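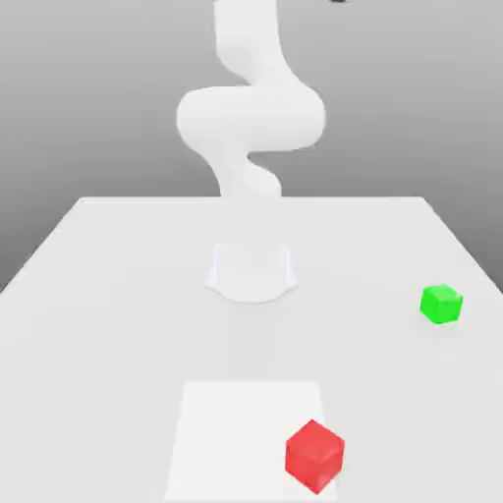
Teleoperated demonstration

Teleoperated demonstration is a way of showing a robot arm a task by driving it from a distance. A person moves the arm with a hand controller, a 3D mouse or a smaller copy of the arm, and the joint positions are recorded together with the camera views. The recordings are later used to train a control program. It differs from kinesthetic teaching, in which the person takes hold of the arm and guides it directly.

Simulated tasks

Much early practice is done in simulation. A common beginner's layout has a single arm mounted on a plain table, coloured cubes and a flat white square. The operator may be asked to place a cube of a named colour on the square, or to stack one cube on another. Cube positions are usually changed between attempts so that the program does not simply learn one path.

The Testotden set

Testotden is a collection of 3375 simulated demonstrations made at Hurkholm by Viorica Krasniqi and Krešimir Kos. It was recorded by 22 operators, most of whom had not driven an arm before. A further 523 attempts were left out because the cube was dropped or the time limit ran out. A smaller set of 160 demonstrations, recorded by hand guiding on a real arm at Stindville, is kept separately.

Limitations

Operators working from a screen often misjudge depth and tend to pause before closing the gripper. Programs trained on such recordings can copy the pauses. Long pauses are therefore trimmed from some sets before training.

See also

Kinesthetic teaching
Imitation learning
Remote manipulator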